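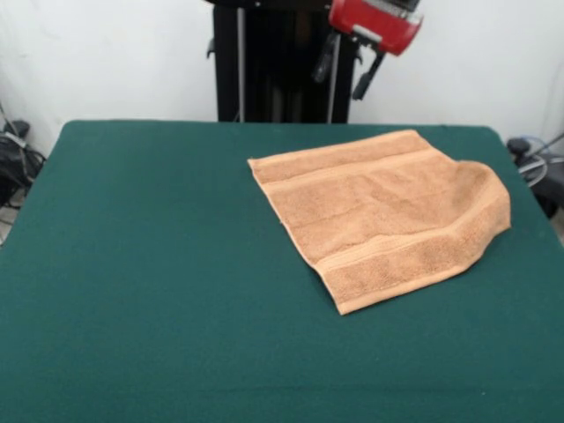

Gisela Brandes wrote to the list that the draft laundering schedule leaves too little time between collection and return, and that Vuvthorpe cannot agree to it as it stands.

The full text of her message is kept below for members who joined after it was sent. The office's reply follows it.

> To the members of the Abeysekara Linen Exchange
>
> I write on behalf of the Vuvthorpe guest house. We have read the draft schedule with care. It asks each house to put out its used towels by 12 noon and to accept clean stock the next morning. Our top-floor rooms are seldom vacated before noon, and our staff would have to make a second trip down with whatever is left over.
>
> We would also like the rules on mixed loads to be made clearer. Hand towels and bath towels came back to us in the same bag throughout last season, and sorting them fell to the morning shift.
>
> I should be grateful if both points could be settled before the schedule takes effect in March.
>
> Gisela Brandes

Dear members,

Thank you to all who have written. The office has now gone through the replies with the laundry, Ondolik, and is able to answer as follows.

1. Collection time. Houses with rooms above the second floor may ask for a late collection at 2 in the afternoon. Requests should be made in writing to this office, and will hold for the whole season. Late bags will be returned with the same morning delivery as the others.

2. Mixed loads. Ondolik will pack hand towels and bath towels in separate bags, provided they are handed over that way. Bags that arrive mixed will be washed and returned mixed. Coloured terry must be kept apart from white in every case.

3. Wash temperature. All terry stock will be washed at 60 degrees. Houses that own items with a lower limit on the care label should keep them out of the exchange and launder them privately.

4. Shared stock. The exchange holds 1,770 pieces at present. No further purchase is planned before the summer. Worn pieces should be put aside with a knot in one corner, so that they can be taken out of use at the laundry.
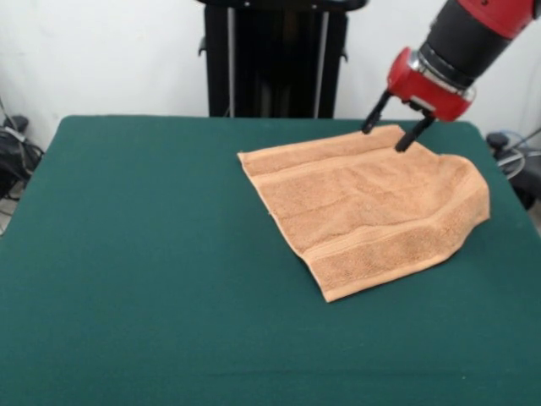
Nizar Karaki asks whether a knotted towel is charged to the house that reports it. It is not. Worn pieces are written off against the common fund. A charge is made only where a piece has been lost, or has been stained with hair dye, bleach or boot polish.

5. Fabric softener. Several houses have asked for it to be left out, on the grounds that towels washed with it take up less water. Eneson, which supplies the washing products, can leave it out for terry and keep it for bed linen. Unless objections reach us, this will be the practice from the start of the new schedule.

Abelardo Ríos has kindly agreed to receive comments on points 1 to 4. Comments on softener should go to Rokeya Karunaratne. Please reply to them directly and keep the list free for general notices.

The revised schedule will be sent to each house by post, with one copy for the linen room.

Yours faithfully,

Anjana Begum
Abeysekara Linen Exchange
January 27, 2021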